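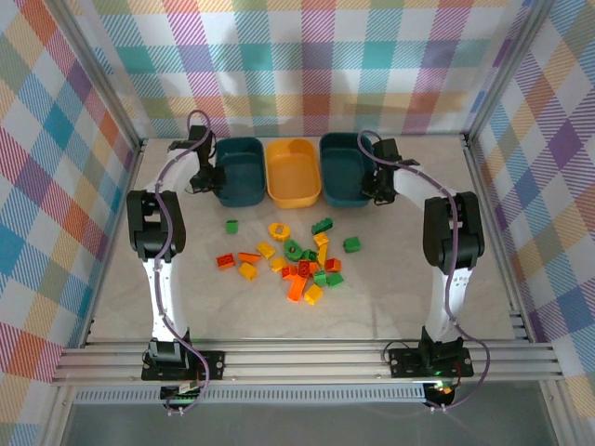
Week 9: From pixels to a pick (perception and planning for the sorting cell)

Okay, these are my notes for the second half of the sorting unit. If you missed the last lecture, go back and read the bit on hand-eye calibration first or none of the frame names will make sense.

The job is a colour sort. Blocks start in a scatter on the table, and each one has to end up in a bin at the back. We run it through Limus, the task layer we've been using since June, and it talks to three things: the detector, the grasp scorer and the arm controllers. Limus doesn't know anything about blocks. It knows there's a list of targets with a pose, a class and a confidence, and it hands them out to whichever arm is free.

Frames, again (sorry, but half of you lost marks on this)

The overhead detections come in as table coordinates. The wrist detections come in as camera coordinates, and that camera is moving, so you have to look up the transform at the image timestamp. Please don't use the latest transform! At a slow approach you'll get away with it, and then you'll turn the speed up and miss every grasp by a finger width.

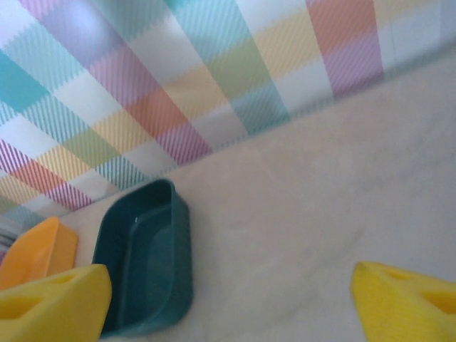

Also remember that the wrist view is tilted most of the time. A table edge or the bottom of a wall can run across at any angle you like, so any code that assumes "up in the image is away from the base" is going to bite you. Fit the table plane first, throw out whatever isn't sitting on it, then segment. I'd also mask the fingers with a fixed polygon, at least whenever you're sorting by colour. Yellow fingers and yellow blocks look the same to a hue threshold, and last year's class had a planner that kept trying to pick up its own gripper.

Grasp scoring

We use Wovine for this one. It samples antipodal pairs on each segment and scores them on width, clearance and approach angle. The default is 1000 samples per segment, which is heaps for a single brick. I drop it to 188 and can't tell the difference, and the loop gets a lot snappier.
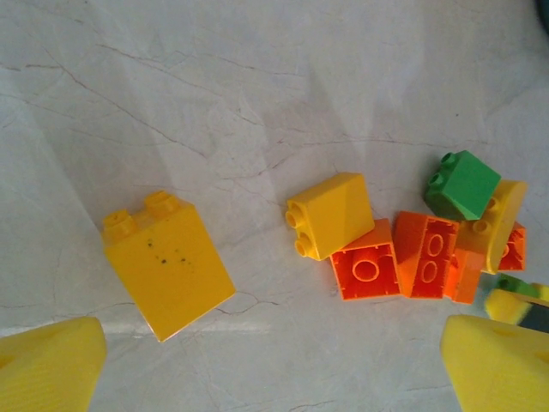

Clearance is the term that matters most in a pile. A brick off on its own has good grasps all the way around, so let the planner take it early and the table gets simpler with every pick. Bricks that lean on each other are harder. The segment boundaries go fuzzy, two orange pieces side by side get merged into one, and an upside-down brick gives you edges on the inside of the cavity that look like lovely grasp points and mostly aren't. My settings for clusters:

min_clearance: 2 mm
max_tilt: 34 degrees
resegment_after_pick: true

That last flag is the important one. After any pick from a pile, bin your old detections and look again.

Two arms, one table

Limus keeps a reservation for the space over each bin. An arm asks for it, gets it or waits, and releases it once the wrist is back behind the handover line. It's a plain mutex and I'm quite fond of it. The bug I see most in assignments is an arm that reserves its bin before it has a block, so the other arm sits there sulking for no good reason. Reserve after the grasp is confirmed.
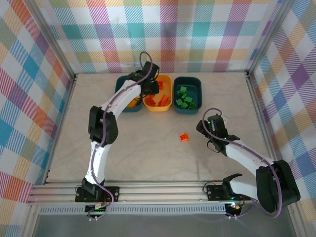

Left gripper over the yellow bin, with one orange block still out on the table.

The last block is a good test of your allocator. Both arms may be able to reach it, so have a tie-break, and make it a boring one (shortest joint path, then left arm). Random tie-breaks make the logs miserable to read.

For the lab

Pull the Skelthorpe branch, run the replay on the Bhutto log set and plot grasp score against clearance for every attempt. Then turn resegment_after_pick off, run it again and write me a paragraph on what changed. Code and plots in the one folder, please, due 1/12/19.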